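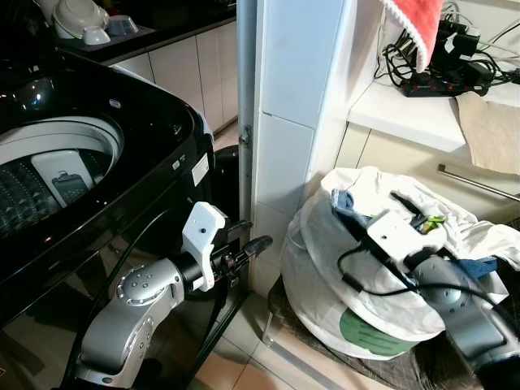 Drodo wrote back that the checklist spends too long on hoses and not enough on the lint filter, and asked for the filter line to be moved to the top. Done. The rest of the order stands.

LAUNDRY AREA CHECK – TOP-LOADING WASHERS
Zenura units, revised January 2021
Mark each line OK, FIX or N/A. Comments go under the line they belong to.

1. Lint filter seated, clean, no tears
OK. Dark gray filter on the inside wall of the tub. Rinse under the tap and press back in until it clicks. Replacement filters are kept with the Sellix order.

2. Drum empty before inspection
Turn the drum by hand one full revolution and feel for coins, pins and bra wires in the perforations.

3. Drum wall free of burrs or rust marks
OK. Check with a dry cloth. If the cloth snags, mark FIX and stop using the machine for knits.

4. Lid opens fully and stays open
OK. Comment from November withdrawn, the hinge was replaced.

5. Machine level, no rocking
FIX. Rear left foot is short by a turn and a half. Lock nut to be tightened after adjustment.

6. Supply hoses dated and less than five years old
OK. Cold hose date is faded – write it again in marker.

7. Drain hose secured, no kinks
OK.

8. Gap between machine and door frame
The trash bin may stay in the gap as long as it does not touch the cabinet during spin. Recheck after item 5, as the machine will sit differently.

9. Door latch works, door frame not struck by machine
OK.

10. Power strips and adapters
FIX. The strip on the white shelf is crowded and the cables are tangled. Separate the leads, tie them, and remove any adapter not in use. The washer goes directly into a grounded wall outlet, never into a strip. Strip rating to be read off the underside and entered in the log. Heating appliances totaling more than 2,000 watts are not to share it.

11. Floor tiles and mat
Mat must lie flat. Lift it once a month and dry the tiles beneath.

12. Laundry bags
Keep on the mat, clear of the door swing. Weigh full bags: 23 pounds is the limit for carrying by one person. Split anything heavier. White cloth and blue fabric are to be sorted before loading – Tyagi detergent does not prevent dye transfer.

13. Counter by the washer
Rice cooker unplugged when not in use. Bowls set back from the edge. No detergent on this counter at any time.

Open items: 5, 10. Item 8 follows 5.
Next check after 50 loads.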